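The Patience of the Orange Arm

An afternoon at the Edico open day, where a robot is learning to tidy up, and the visitors are learning to wait for it 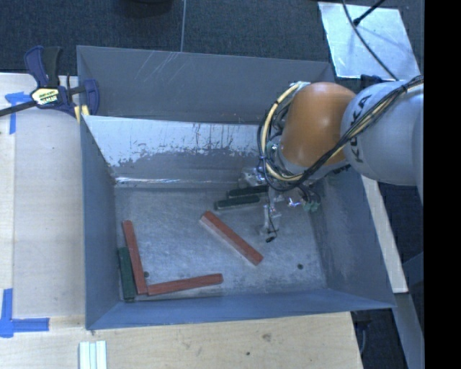

Arriving in the rain

I had been told to come at two, and to come by the side gate, and naturally I came at twenty past and by the front. It was January, it was raining in that fine sideways manner that gets in under an umbrella, and the young man at reception looked at my shoes with such sympathy that I very nearly went home. I'm so glad I didn't. He gave me a sticker to write my name on, pointed me down a long corridor that smelt of floor polish and toast, and told me to follow the noise.

The noise was people. Edico holds its open day once a year, and I had pictured a dozen retired engineers and perhaps a bored teenager or two. There were families with pushchairs, a party of sixth-formers in matching scarves, two ladies from my own choir (we waved), and a gentleman who had driven a very long way because his grandson had got a job there and he wanted to see where the boy ate his lunch. He told me all about it in the queue for tea, and I can report that the canteen met with his approval.

Edico, for those who don't know it, works on what the people there call handling, meaning the business of getting a machine to take hold of something and put it somewhere else. They do the research and leave the selling to others. The building used to belong to a firm that made Flostex, a sort of backing cloth for carpets, and the old name is still painted high on the brickwork at the rear, where you can read it from the railway. Several of the older visitors had worked there in the Flostex days and spent a happy half hour arguing over where the looms had stood.

Blocks in a bin

The demonstration everyone wanted was at the far end, and you could tell which it was by the backs of heads. When I had squeezed through far enough to see, I found an orange and pale grey arm, a KUKA, with its name in black down the side and its cables bundled over it like a scarf put on in a hurry, leaning over a big open metal bin with sloping sides. In the bottom of the bin were some plain narrow blocks, brick red and dark green, lying every which way.

"Is that all?" said the boy next to me, and I must confess I had been thinking much the same thing. One imagines robots building cars, or at the very least pouring a drink. A few blocks in a scuffed old bin seemed rather a modest thing to have come out in the rain for.

Esperanza Rivas, who leads the project, must hear that every year, and she was very kind about it. She has a quick, low voice and a habit of talking with her hands half closed, as if she were always just about to pick something up herself. She asked the boy to shut his eyes and imagine reaching into a bag for a pencil. How did he know which way round it was? How did he know it was a pencil and not a pen? What would he do if there was another pencil lying right up against it? He thought hard about this, eyes screwed tight, and said he would wiggle it.

"Exactly so," she said. "We are trying to teach it to wiggle."

The project is called Narero, and she and her colleagues have been at it for three years. A block lying by itself in the open is the easy case, she explained, for there is room for a finger on either side. Put two of them side by side, nearly touching, and the gap between them becomes the whole problem. Push one up against another in a corner, with the wall of the bin sloping in beside them, and you have something that a toddler would sort out without looking and that can keep a room full of clever adults busy until supper.

I looked into the bin with more respect after that. There was a green block snuggled right along the side of a red one, over to the left, with another red one poking out from the bottom of the pair to make a crooked sort of L, and I found myself trying to work out how I would go about it with only a finger and thumb. I think I would have wiggled it.

How it goes about it

We watched for a good long while. I had expected it to be fast, as they are on the television, and it wasn't in the least. The arm would swing across and lower its gripper, and pause, and lower it a little more, with all the care of somebody getting into a cold swimming pool. One of the fingers is a pale, clear thing that you can half see through, with a thin black wire trailing down it to a little black tip, and all the children wanted to know what the tip did. Esperanza told them that it helps the arm judge what it has met. A camera gets you most of the way there, she said, and after that you would like some news from the fingertips, just as you would when feeling for a light switch.

The first try I saw ended with the block slipping and rolling on to its side, and there was a great "Ohhh!" from the crowd, as at a missed penalty. The second try got it. The arm lifted the block clear, held it there for a moment, and then let it go again over the bin, where it landed with a clack and lay at some fresh angle. Off it went to look for another. Nothing is being sorted, you see, or not yet. The picking up and letting go are the lesson, and each drop makes a new muddle for the next attempt.

"It does 1000 of these before we change anything," Esperanza told me. "Then we read what happened, change one small thing, and it does them again." I asked whether she ever found herself cheering it on. She said that one had to be careful, because on some evenings she stayed for one more, and then one more, and missed her train.

I liked the homeliness of it all. You might suppose that a laboratory would be gleaming white, and instead there was a pale wooden table with corners marked out on it in blue tape, and a good stout bar clamp holding on to the edge of the bin, of the very kind my father used for gluing chair legs. The bin itself was scratched and smeared all over. I asked about the tape and was told that it shows where things belong, so that if anybody gives the table a knock everything can be put back just as it was. I have since tried this at home with the bread bin, without much support from the rest of the household.

The Stetsiuk prize

At half past three there was a competition. It is named the Stetsiuk prize, after the first head of the workshop, and it is open to anyone under sixteen. Each child had a pair of kitchen tongs, a thick gardening glove and a blindfold, and had to get as many blocks as possible out of a washing-up bowl in 30 seconds. There were 34 entrants and a tremendous amount of shouting. A small girl in yellow wellingtons won it by tipping her head sideways and listening for the tongs to scrape, and going very slowly indeed while everyone else rummaged. Esperanza was so taken with this that she had her do it twice more, and wrote something down.

The grown-ups were allowed a go afterwards. I managed two blocks and dropped one of them in a lady's handbag.

What it's all for

I did ask, of course, because my editor would have been cross if I hadn't. There is a recycling works that would like a machine able to pick through mixed bits and pieces, and there is a hospital store that would like one to fetch small packets at night. Both are years away. Esperanza was refreshingly unwilling to promise anybody anything, and when a man in the crowd wanted to know how soon it would be doing his ironing she told him to buy shirts that didn't need it.

There are 23 people on the staff at Edico, and I believe I was introduced to most of them. I met an electrician who looks after the wiring and who winced every time the arm swung and its cables swung with it. I met a student who had spent the whole autumn on the shape of one finger and was quite ready to tell me about every version. He drew them for me on the back of my raffle ticket, and I have it beside me now, though I'm afraid I can't tell which way up it goes.

By half past four it was getting dark and they had begun stacking the chairs. The sixth-formers had gone for their coach and the choir ladies had gone for theirs. The boy who had asked "Is that all?" was still at the front with his chin on his fists, and his mother was standing behind him holding both their coats. "Just until it gets the green one," he said, and she looked at me, and I said I rather wanted to see it get the green one too, so the three of us stayed.

Reader comments

Marjorie P.
Lovely piece. I worked on the Flostex looms for eleven years and they were definitely at the railway end, whatever Dennis says.

tallboots
Took my two and they've been playing the tongs game in the bath ever since. Does anyone know if you have to book for next year?

Ken in the valley
Interesting, but I would have liked more on the control side. What is the tip on the finger, a pressure sensor?

Marjorie P.
You don't have to book, tallboots, you just turn up. Side gate, the front one is a long walk round.

R. Osgood
Well, did it get the green one?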